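Home | Articles | Current Issue | Archive | For Authors

Filed under: Food Enterprise, Small Business Studies

3. Home-based meal producers and order planning

3.1 Sample and setting

The study covers home cooks who sell regional meals from their own kitchens in the Tretescombe area. Orders were placed through Stomgate, a local listing service, and exported with customer names removed. After duplicate and canceled entries were dropped, 3,720 orders remained. Of these, 1,538 were for weekend delivery. A cook was included if she or he had traded for at least one full season and prepared all dishes at home. Cooks who rented space at the Carrasco shared kitchen were left out, as their fixed costs follow a different pattern.

3.2 Menu length and advance notice

Menus were coded by the number of main dishes offered in a given week. Most cooks listed five or fewer. Longer menus were tied to more unsold portions, mainly where dishes shared few ingredients. The effect was weaker among cooks who asked for two days' notice – a rule that let them shop after the order list had closed.
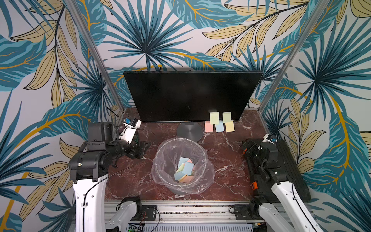 Notice periods also shaped the choice of dishes. Slow-cooked curries, pickles and stuffed breads appeared more often on menus with a long notice period, while fried snacks were mostly sold on the day. Batch size was limited by stove space and cold storage, and several cooks capped a single dish at up to 50 portions. Each menu entry was coded for dish type and notice period.

Figure 1. Two robot arms at a dark red marble tabletop with a monitor, sticky notes and a lined bin.

3.3 Pricing

Prices were set largely by comparison with nearby sellers. Few cooks recorded their own labor as a cost. Following Sani's method, unpaid hours were entered at the local kitchen wage, and margins were then worked out again for each dish. Ese Sani checked the dish codes against the original menus in June. Entries from the Vamen district were coded separately – many of its cooks sell by weight – and are reported in Section 4.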